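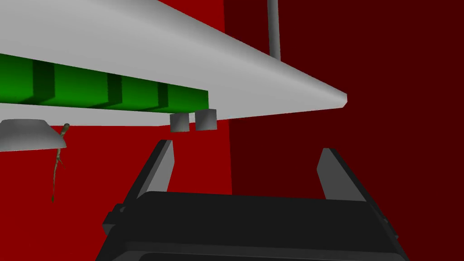
Clinic case counts off after import
Opened by Lorena Farías, 2021-10-19

Hi all! So I pulled our flu and Covid test results into Kurek this morning and the total is wrong. The lab sheet from Zuvedport has 2,908 rows, and Kurek shows 2,598. I ran it twice (second time after a restart) and got the same number both times. I need the positives by age group for the county and I really don't want to type them in by hand!

Update: Joaquín had me check the date column, and that looks fine. Then I sorted by age and found the trouble – every missing row has the age typed as "39 yrs" or "under 1" or something like that, so the import just skips it. No warning, nothing in the log.

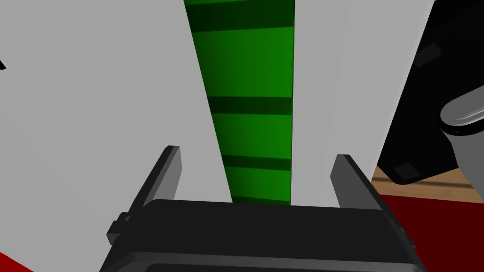
Can I fix the ages in the sheet and import it again without doubling the rows already in there?
Clear the first batch under Imports, then load the corrected sheet as a new one. Rows are not matched between batches.

Did that, and I'm at 2,908 now, yay! Leaving this open until Marcelino adds a warning for skipped rows.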